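How a Front-Loading Washing Machine Works

Our clothes pick up dirt, sweat and crumbs every day. A washing machine cleans them with water, soap and movement. A front-loading machine has its door on the front, so clothes go in from the side and not from the top.

Before a wash begins, clothes are sorted. Dark clothes are usually kept apart from light ones, as some dyes can spread in the water. Pockets should be emptied too - a single paper tissue can leave bits on everything.

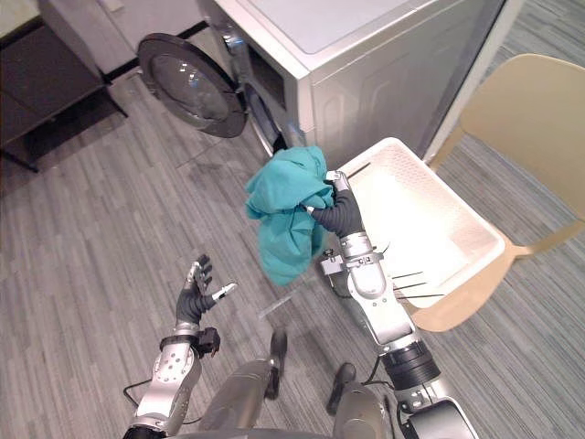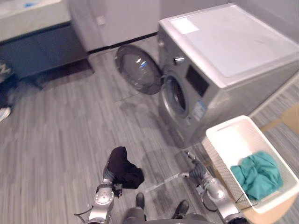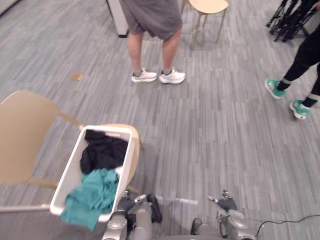 First and second pictures: a front-loading washing machine with its round door open. Third picture: clothes being worn, including gray shorts and black pants.

Behind the round door is a metal barrel called the drum. Small holes in the drum let water flow in and out. When the door is shut and the machine is started, water and soap come in and the drum begins to turn. It lifts the clothes up and lets them fall, again and again. This tumbling loosens the dirt.

The dirty water is then pumped away and clean water rinses out the soap. Last comes the spin. The drum turns very fast, and water is pushed out through the holes. The clothes are still damp, so they must be dried.

Words to Know

Drum - the barrel that holds the clothes
Rinse - to wash away soap with clean water
Spin - to turn around quickly

Safety: Never climb into a washing machine. Ask an adult before using one, and leave laundry soap for adults to handle.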